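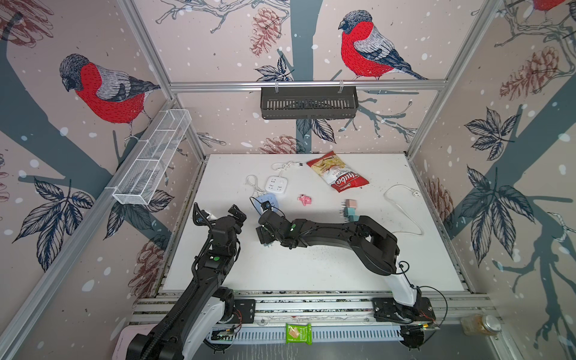

One of our two-armed tidy stations, with the right arm on a light blue power strip.

News / Automation / Our People

May — By Elie Dabbas, Operations Lead, Bumholm

Bumholm puts two-armed tidy stations to work at Kemgate returns center

Hi everybody, Elie here. I run operations at Bumholm, and I usually leave the press releases to people who like writing them. I asked for this one, because I've spent most of the spring on the floor at Kemgate and I'd like to be the one who tells you about it!

So, the news. As of this month we have seven tidy stations running at our Kemgate returns center. Each one is a tabletop with two robot arms mounted on the front rail, and its job is to pick up small household goods and put them where they belong. The arms run on software called Ellia, which we've been building with our partners at Yensuk.

If you've never worked returns, let me explain what comes out of those boxes. Power strips with the cord wrapped every which way. Snack bags, toys, little cubes, jars, chargers that don't belong to anything. For years a person stood at a bench and sorted all of it by hand, one piece after another, for a whole shift. I did that job myself when I started, and my wrists remember it well.

Cords are the hard part (ask anyone on the crew). A bag of chips is easy to grab, but a power strip drags its cord along and knocks over whatever is next to it. We spent a good chunk of the project on nothing else, and Ellia now has 546 practice items in its library, plenty of them with a cord and a plug on the end. When an arm isn't sure how to take hold of something it stops and asks, and a person at the desk picks the grip.

That desk is the real change for our people. The bench sorters at Kemgate are now station leads. They set out the items, watch the arms, answer the questions and decide what happens with anything odd. 30 of them have finished the training, which we ran on paid time during regular shifts. Pay went up with the new title. We haven't let anyone go over this and we don't plan to.

It wasn't all smooth, I'll admit. The first couple of weeks were slow, and some folks found it pretty dull to sit and watch after years of having their hands full. They told us so — loudly! We changed the schedule, so leads now swap between the stations and the packing side in the middle of the shift. The crew also asked for a stop button they could reach without standing up, and it's on every desk now.

As for numbers, our best station handled 342 items in a single shift last week. A quick sorter can still beat that, and a few of them like to remind me. The arms are there for the long, steady stretches, and the leads step in when a mixed box needs a good pair of eyes.

Over the summer we'll be teaching Ellia to coil a loose cord before it puts a power strip away. Yensuk is working on softer finger pads too, mostly for the snack bags. If both go well, our second building gets its own stations in the fall, and the Kemgate leads will do the training there.

Reporters who'd like to visit are welcome. Mornings are best, before the 2 p.m. trucks come in. Write to the Bumholm press desk and ask for me, and wear shoes you can stand in for a while.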